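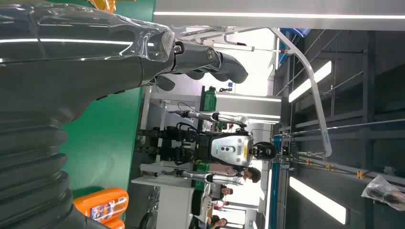
4. Setting up the bench

The Brundach bench top arrives green and is meant to stay that way. Most of what follows concerns keeping it so.

4.1 Before you start

1. Clear the top completely. Mugs count as things.
2. Wipe it down with a damp cloth, working from the back edge towards you.
3. Let it dry. Waving a clipboard at it is permitted but makes no difference.

Note: The top is sold as part 3655. If yours has a different number on the underside, you have the Dasum top and want section 6.

4.2 Bottles

1. Keep no more than 2 bottles on the bench at once. Everything else lives in the Quinlan cupboard, on the low shelf.
2. Stand each bottle upright with its label facing the room.
3. Close the cap between uses, including the short ones.
4. If a label has gone unreadable, do not sniff the contents to find out. Set the bottle aside and ask Viera Kratochvíl, who keeps the list.

Caution: Never decant into an old drinks bottle. We should not have to print this, and it has been in every edition.

4.3 Cables and overhead gear

1. Route cables above the work, with enough slack to form an easy loop.
2. Check that nothing hanging can reach a bottle if it swings.
3. Keep hands off the top while anything overhead is being raised or lowered.

4.4 Finishing up

Return the bottles, wipe the top again and sign the sheet by the door. The sheet has 23 lines. When it is full, turn it over; Stavside stores will not send another until December.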